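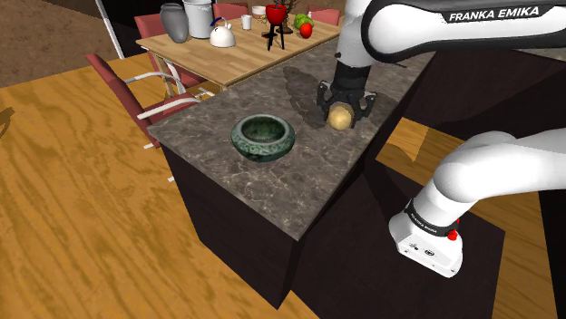
Simulated kitchen: a Franka Emika arm holds a potato over the counter.

Clillex sets reporting rules for simulated grasp tests
1/23/19

Clillex has published version 2 of its practice guide for simulated kitchen handling. Test reports must now list every object model used and state the random seed for each run. A task needs 920 trials, and results under 85 percent must be logged as failed. Claltel and Zerkton will apply the guide to new work. Comments close in August.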